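Chapter 4
Running the Racecard: Entries, Declarations and the Raceday Office

A race meeting begins long before the gates open. By the time the first runner reaches the paddock, the raceday office has handled the entries, published the weights, taken declarations, assigned stalls and printed the card. This chapter follows that work in the order it is done. Chapter 5 deals with the track itself.

4.1 Entries and declarations

An entry tells the racecourse that a trainer may want to run a horse in a given race. A declaration confirms that the horse is meant to run. The two are often confused by new staff, and the difference matters for fees. An entry can usually be withdrawn at a small cost. Once a horse has been declared, the trainer needs a valid reason to take it out, such as a veterinary certificate or a change in the ground.

Take the June meeting at Boltancombe, a small course used in several of our case studies. The feature race, the Stornville Handicap, drew 35 entries. The course could safely start far fewer, so the racing secretary, Rami Fakhoury, had to apply the elimination rules printed in the race conditions. In a handicap, the horses with the lowest weights are normally removed first. Where two horses carry the same weight, a ballot decides between them.

We use your email address to send chapter updates and news of new titles. You can unsubscribe at any time. Accept | Manage preferences

4.2 Non-runners and reserves

A horse that is declared but does not run is called a non-runner. Some races carry reserves, which may take the place of a non-runner up to a fixed deadline. After the deadline the race goes ahead with a smaller field. The office must then tell the stewards, the starter, the commentator and the betting operators, in the order set out in its own procedures.

4.3 Records

Every change to the card is entered with the time and the name of the person who made it. Mutua Mfinanga, who managed the office at Boltancombe for many years, asked his staff to keep a paper log next to the computer record and to compare the two after the last race. Many courses still do this. Section 4.6 covers how long records should be kept and what to do when office equipment is replaced.

Key terms: entry, declaration, elimination, ballot, non-runner, reserve 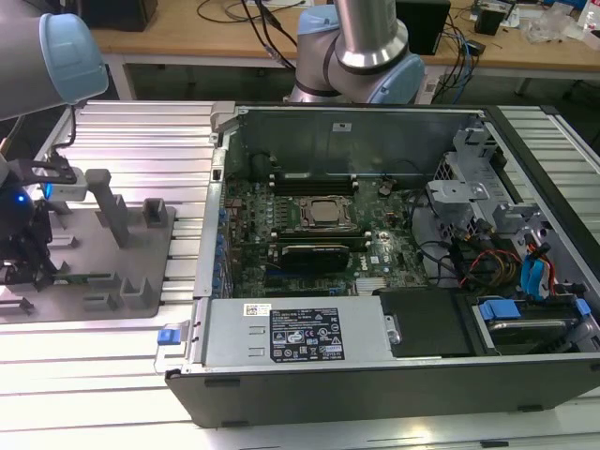

Figure 4.1 A desktop computer with its side panel removed.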